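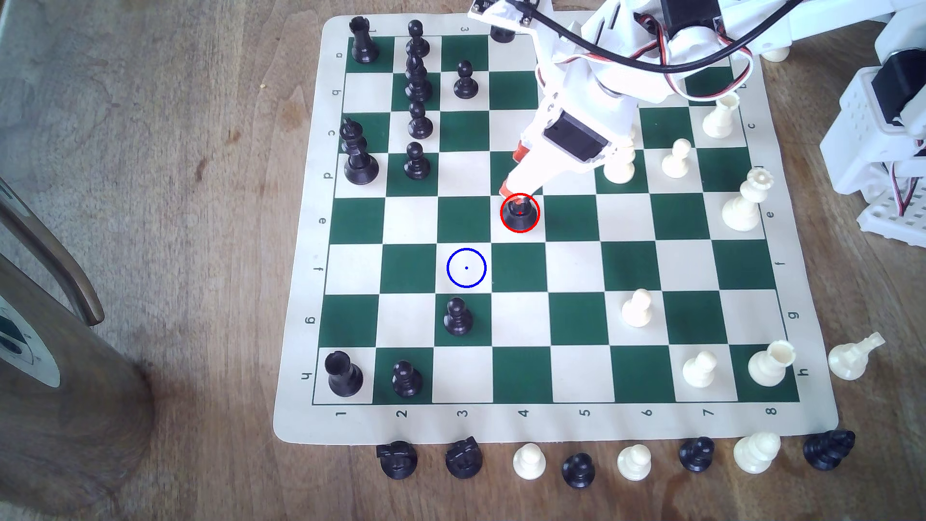 Filldale Chess Club – minutes of general meeting, 2023-10-22

Start 7:10, upstairs room. Quorum ok. Apologies received from three members, list with the secretary.

1. Last minutes
Read, one correction: the key deposit is 40 dollars, not 400. Approved with that change.

2. Money
Balance 2,350 after hall rent and the clock batteries. Dues still coming in slow. Reminder to go out with next newsletter. Question from the back about whether juniors pay full dues – no, half, same as last year. Form on the website still says full, needs fixing.

3. Boards and sets
Long one. Roll-up vinyl mats in green and cream agreed as club standard, wide border, letters and numbers printed in the margins. Members like them for teaching, beginners can read off the squares when they write moves down. Old folding boards to go to the school if the school wants them, otherwise sale table.
Complaint that mats get put down the wrong way round. Request: check for a light square at each player's right hand BEFORE setting up pieces, and check the letters run along the players' sides. Two games last month had to be restarted over this. Team captains to go round the tables before clocks start.
Mats to be rolled, not folded. Creases dont come out. One suggestion was to leave them flat under books overnight, somebody will try it.
Pieces: four sets short of a pawn, one short of a black bishop. Butik quoted 300 for a box of replacement sets, bags included. Menon cheaper per set but no bags and shipping extra. Discussion went on a while. Vote: Butik, 9 for, 4 against, 2 abstained. Order to go in this week.
Tall kings preferred, with a proper cross on top. The small travel kings get mixed up with queens in time trouble.

4. Beginners' evening
Going well, more tables needed. Next block covers pawn endings, then bishop against rook. Ask for more printed score sheets – the last pad ran out halfway thru the session. Someone raised touch-move for beginners. Agreed: explain it first two weeks, enforce it after that. Captures still being done two-handed by some players, please use one hand and press the clock with the same one.

5. Spring open
Date in April, weekend to be confirmed once the hall answers. Prize fund proposed at 3,000 if Sovport comes in as sponsor again. If no Sovport then we go back to books and trophies. Letter to be drafted before next meeting. Five rounds, one bye allowed, request it before round three. Skittles room downstairs this time – noise was a real problem last year.

6. Room
Light over the far tables flickers, reported twice. Will report again. Please put chairs back in stacks of six, the yoga class complained. Cupboard to be kept locked, sets go on the middle shelf and mats stood upright in the tall bin.

7. Any other business
– Library would like a display board in their window, agreed.
– Analysis at the tables while other games are on: please take it to the hall way.
– Lost property: one grey scarf, one thermos, reading glasses.
– Ladder results to be posted by the door again, some members don't look online.

Next meeting same room, same time, agenda items in a week before please. Closed 8:55.

Last updated: after corrections from members, item 2 and item 5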